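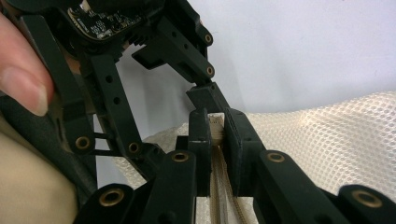 Where do small loose pieces go when they don't belong to any set?
They go in the shallow tray by the window until the end of the month, and after that into the spares drawer.

Rostis Games and Puzzles Library
Minutes of the January meeting, held on Wednesday in the back room at Goel House

Present: seven members, plus two from the Brolier toy swap, who were very welcome and brought shortbread.

1. Minutes of the last meeting
Agreed, with one correction. The jigsaw with the lighthouse went to the Irkeck branch and did not stay here.

2. The big sort
What a month! The tall cupboard is finished, top to bottom, and every box in it now shuts. The loose pieces found at the back and under the shelves were tipped out, matched where possible and counted: 734 in all, most of them now back where they should be. The best moment was finding the missing corner of the harbour jigsaw, which had been given up as lost and turned up inside a box of dominoes. The meeting gave it a round of applause.

Still to do are the low shelf, the travel games and the bag of odd counters that everyone has been walking round. It was agreed to do the counters first, by colour and then by size, on the long table where the light is better.

3. Picking up and handling small pieces
A lively item. Some members like to tip everything out and sweep it into heaps. Others prefer to lift pieces one at a time from the box, and feel that fewer end up on the floor that way. Both ways are fine for counters and dice. For thin pieces — pegs, spillikins, the little fences from the farm game — it was agreed to take them one by one and hold them by the middle. Two spillikins have snapped since the autumn and they are hard to replace.

Anything sticky goes in the wash bowl, except card. Card pieces get a dry cloth only.

4. Labels and bags
The new paper labels are a great success and can be read from the doorway. Each bag should have the name of the game, the number of pieces and the month it was checked. Pencil please, so that the number can be changed. Eight bags were found with no label and will be looked at next time.

The Brolier members suggested a contents list inside each lid as well. Everyone liked this very much. To be tried on the travel games, and if it works there the rest of the cupboard can follow.

5. Swaps with Irkeck
Irkeck would like more puzzles for under-fives and can offer several strategy games in return, all complete. Agreed with real pleasure. Boxes to be ready by the door before the next meeting, taped on two sides. The marble run is not to go, as it is out on loan nearly every week.

6. Any other business
The long table wobbles again. A folded beer mat is doing the job for now.
A request for more lids was noted — please save any that fit a jam jar.
It was asked whether the open evening could start at 7. Agreed.

The kettle was put on before the meeting closed and the leftover shortbread was shared out. Next meeting in the same room, with the counters.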